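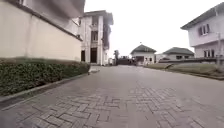 Mon 15 April. Signed for the sauna at last! The MacPherson place in Skitasdale had a deal on – no interest for eight months, then 156 a month, which I can live with (the hot tub was 274, no thank you). Delivery is the part I keep fretting over. It comes on a pallet, and I want gray pavers like the ones on that wide road, the herringbone kind, under it. Five days to pick a spot. I'm still torn between the deck and the side yard.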